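Bench Notebook: Trace Evidence Section
Category: Casework Support / Method Checks

2021-09-08
Entry by: Ute Bauerfeind

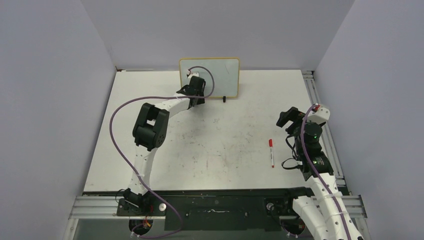
Fig. 1. Enclosed bench, two arms, whiteboard at back wall.

Subject: recovery of dried blood from corroded iron, second round.

The Asdale office has asked for our position on swabbing rusted metal before its case goes to the grand jury. The item in that case is a length of iron fence rod, heavily pitted. No work on the item itself is recorded in this entry. Casework notes are held in the case folder and are not to be copied here.

Test pieces were cut from scrap rod supplied by the Grokby yard. Each piece was cleaned, rinsed, left outdoors since February and then brought in and logged. Blood was expired donor stock, one donor, 50 microliters per spot. Spots were dried overnight under a cover.

Three methods were compared:

Double swab (wet, then dry), standard cotton.
Tape lift, Vogler low-tack.
Scraping into a folded paper, followed by soak.

Results. The double swab gave a usable amount of DNA from most pieces, though the cotton snagged on the rougher ones and left fibers behind. Tape did poorly wherever the rust was loose; the adhesive filled with flakes before it reached the stain. Scraping gave the highest yield, with a best value of 590 picograms per microliter, but it also carried over the most iron, and the first runs from those extracts failed. After a 1 to 13 dilution the same extracts gave full profiles. The failed runs are kept in the file and should be disclosed with the rest if the method is cited in court.

Blank pieces were clean, except for one weak signal on a tape blank. The run was repeated from the same extract and the signal did not return. It is to be treated as unexplained. Do not write it up as an instrument fault unless somebody can show that it was one.

Presumptive test. Staff are reminded that rust can give a false positive with the color test in current use. Two of the bare pieces turned within the reading time. A color change on a rusted object may be reported only as "possible blood," and the confirmatory strip must be run before the word "blood" is used in any report. The preliminary note to Asdale was worded too firmly on this point. A corrected version was sent this morning, and the detective assigned has acknowledged it.

Storage. More than 70 percent relative humidity was logged in the drying cabinet on the first night. The seal on the left door is worn. Idska has been asked for a replacement, part number on the cabinet sheet. Until it is fitted, wet exhibits go to the cabinet in the intake room, and the transfer is to be entered on the chain of custody form like any other.

To do:
- Repeat tape lift with a fresh roll, new lot.
- Scrape and soak on older stains, if the donor stock allows.
- Second reader for all electropherograms before Asdale is given figures.
- Ask the prosecutor's office whether the defense expert wants part of the extract held back. If so, volume must be agreed in writing before any further dilution.

Pieces 4 and 9 returned to the freezer, lower shelf. Remaining extract sealed and initialed. U.B.

2 comments | 0 shares
Filed under: Body Fluids, Metal Surfaces, Validation
Contact the section office | Internal use | Back to top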